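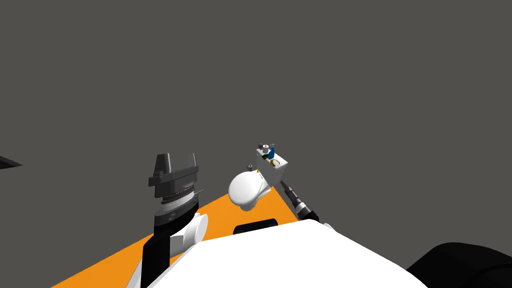

**在仿真里采集家务示范：卫生间任务的几条经验**

先交代立场：我对“多采数据就能学会收拾卫生间”这种说法一向不太信。做了一个夏天，现在还是不太信，不过采集这件事本身有做得好和做得糟的区别，下面几条是我们组踩过坑之后留下来的。任务很普通，马桶水箱盖上放着几样小东西，双臂机器人要去收拾。全部在仿真里遥操作完成，项目名叫 Ulo。

## 开录之前

- 先把任务写成一句话，贴在屏幕旁边。“整理水箱盖”不算一句话，“把蓝色的那件放到指定位置，其余不动”才算。Ha-neul Moon 和 Prasetyo Teoh 曾经各录了一下午，后来发现两个人对“整理”的理解完全相反，那批数据只能拆开用。
- 每次重置后转一圈视角。物体有没有悬空，碰撞体有没有对齐，从头部视角往下看很难判断，换到侧面就清楚了。
- 夹爪先空开合几次，看手柄行程和画面里的手指是否同步。延迟一大，操作员会不自觉地等，学出来的策略也跟着等。

## 录的时候

- 一条示范只做一件事。有人喜欢顺手把旁边的东西也摆正，看着勤快，标签就乱了。
- 不用的那只手臂停在固定姿态，别让它在旁边晃。晃动也会被学进去，训练代码可分不清哪一段是你在发呆。
- 抓歪了可以重抓，但要把纠正的过程完整留下。如果只留一次成功的漂亮动作，模型一偏就不知道怎么回来。
- 每录 15 条休息一次。Lamisi Korletey 觉得这条太啰嗦，我保留意见，手酸之后的轨迹我一眼就能认出来。

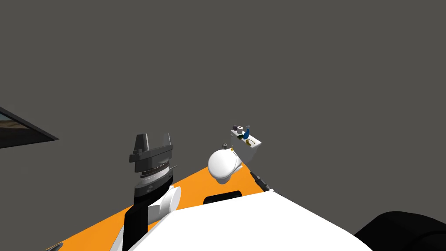

- 水箱盖面积小，东西又挨得近，接近方向比抓取点更要紧。从上往下伸容易碰倒邻居，斜着进去好一些，前提是手腕别先顶到水箱。
- 初始位置要真的打乱。把物体左右挪一点点就叫“随机化”，我认为是自欺欺人。至少换一换前后次序，再转几个角度。

## 录完以后

八月份我们一共录了 547 条，筛掉 69 条。筛的标准有三种：物体穿模、操作员中途改主意、结束时夹爪还没松开就按了停止。第三种最多，也最冤枉，多等一秒就行。

筛选不要交给录的人自己做。Garnet Boychuk 负责复看，他不参与遥操作，下手比较狠。和他争过几回，我输得多。

文件名里写清操作员、任务句子的版本和随机种子。备注栏别写“还行”，写哪里不行。我们有一批备注全是“还行”，过了两周连录的人也说不出是什么意思。

## 几处我仍然怀疑的地方

1. 仿真里的陶瓷摩擦系数是我们估的。真实水箱盖上有水汽、有灰，塑料瓶底一滑就走，这些数据里一条都没有。
2. 有人提议用程序把示范自动扩增六倍。试过一小批，轨迹数量好看了，失败的样子和以前一模一样。也可能是我们的扩增写得差，欢迎反驳。
3. 成功率是在同一个仿真里测的。拿它推断谁家的卫生间能不能收拾好，我不敢。
4. Vasanthi Akanda 主张加入更多种马桶模型，我觉得应该先把现有这一种的失败看明白。两个方案都排进了下一轮，先跑她的。

如果你手头人少、时间紧，我的建议是先录一小批，马上训一次，看它错在哪里，再决定录什么。一口气攒到几百条才开始训练，等发现任务句子写错了，就只好像我们那样重来。

模板和检查表放在组内共享目录，改动请写明日期。目前的版本更新于9月21日星期一。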